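Chores Working Group: minutes of the June meeting

Held at the Cabanatuan office, 2 p.m. Members from the Pludska store joined by phone.

1. Minutes of the last meeting

Approved with one correction. Item 4 should have read "shelving and wiping," where it said "shelving and wrapping."

2. Purpose

The chair restated the question the group has been asked to answer by the end of the budget year: which store and household chores can be handed to a machine now, which can be handed over with a person standing by, and which should be left alone. Management wants a plain list. It does not want a forecast.

3. Report on the book task

The Likari project lead reported on shelving with the two-arm setup. The task is to take books from a stack on a table and stand them in a small wooden shelf unit. It was picked because the Pludska store does it all day and because most homes have some version of it.
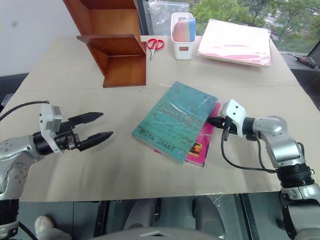

Book task, two-arm setup. Stack of two at center, shelf unit at back left.

The log covers 100 attempts. In 84 the book ended up standing in the shelf. In 12 it was dropped or left leaning and a person had to fix it. The rest were stopped by the operator before the book left the table.

Most of the trouble is at the start of the task. A flat book gives the fingers very little to get hold of, and two stacked books in plastic wrap slide on each other. The arms do better when the lower book sticks out from under the upper one. Squared-up stacks gave the worst results.

The store members pointed out that stock arrives in squared-up stacks. The project lead agreed that this is the case to work on next.

There was a long discussion about speed. A store clerk shelves a book in the time it takes the arms to line up on one. One member felt this settled the matter for the shop floor. Another said that speed counts for less after closing, when the aisles are clear and the job only has to be done by morning. The group did not agree and the point is carried over.

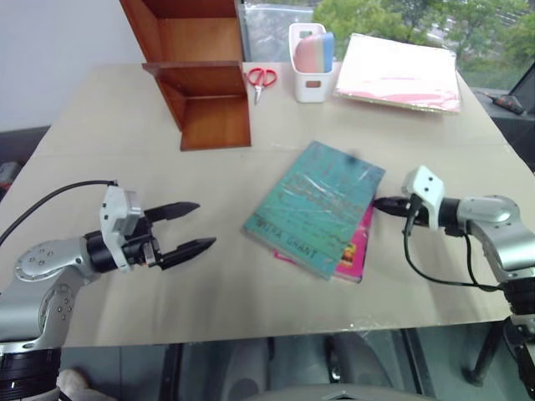
On clutter, the members asked for the tests to keep ordinary things on the table near the shelf, such as scissors and paper. A cleared table tells the store very little. The project lead will keep doing this and will note in the log any time an arm touches something other than a book.

4. Household chores

Vistari sent written comments on three chores. Folding towels: possible with a person standing by, slow. Loading a dishwasher: not ready, mainly on account of glasses. Wiping a table: ready, provided somebody else clears it first. A member objected that clearing is the larger part of the job, and asked that the list show it as a separate chore. Agreed.

5. Draft list

Shelving loose books: with a person standing by.
Shelving from squared-up stacks: leave alone for now.
Wiping a cleared table: hand over.
Clearing a table: not yet rated.
Folding towels: with a person standing by.

6. Actions

Project lead to run the book task again with squared-up stacks, same log format.
Pludska store to send a box of damaged stock in mixed sizes, paperbacks included.
Chair to ask Vistari what they count as a cleared table.

7. Other business

The phone line dropped twice during item 3. The office will book the larger room next time, which has the better speaker.

Meeting closed at 3:40 p.m.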